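Gromum Coated Paper Clips, mixed bag

2 min read

Vinyl coated steel clips, standard size, mixed colors. Back in stock since June. 359 to a bag, resealable. The coating keeps them from rusting onto old paper and they don't leave that gray mark on white stock.

Sold by the bag or by the case. Case price kicks in at 7 bags, any mix.
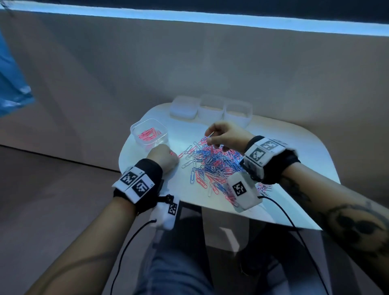 Good for files that sit a while. Tax folders, lesson packets, sheet music. Holds up to 20 sheets of normal copy paper, fewer if it's card. Go up to the Grerby jumbo for thick stuff, these will bend open and stay bent.

Colors vary bag to bag. We can't pick them for you, sorry, they come mixed from the Chin warehouse. If you need all one color order the single color tub (217 clips, costs a bit more per clip). 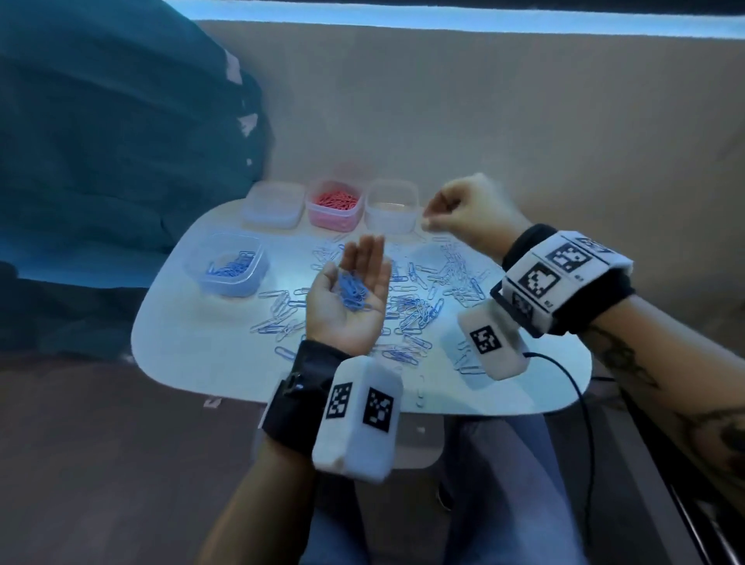 Shipping: out same day if you order before noon. Small orders go in a padded envelope, no tracking on those. Returns ok if the bag is unopend.

Questions on bulk or school orders, ask for Sekar Lumbantobing at the order desk. Tell him the quantity and wether you need an invoice.
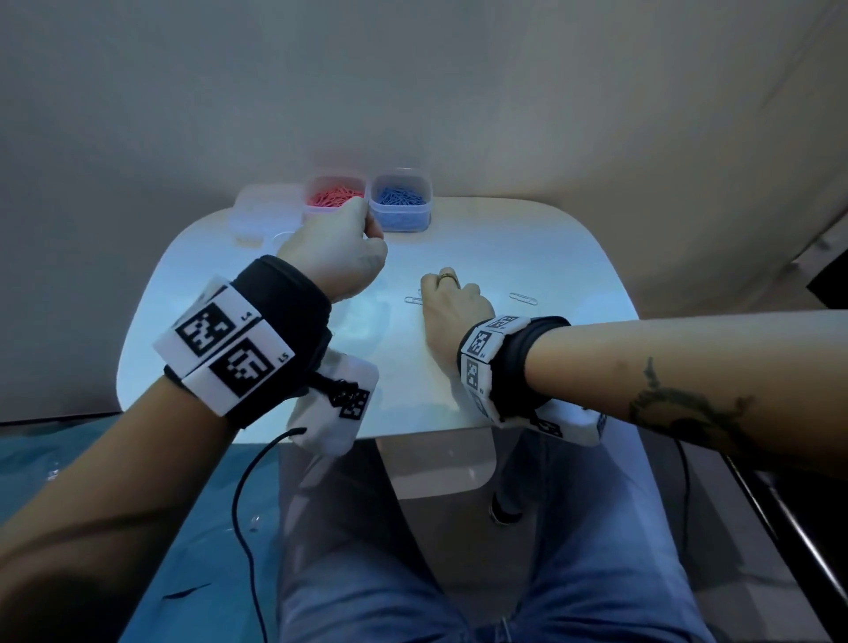

Pink and blue clips in open-top boxes. Boxes not included.

Related items
Grerby Jumbo Clips
Skerkilero Binder Clips, 4 pack
Gromum Single Color Tub
Skerkilero Desk Tray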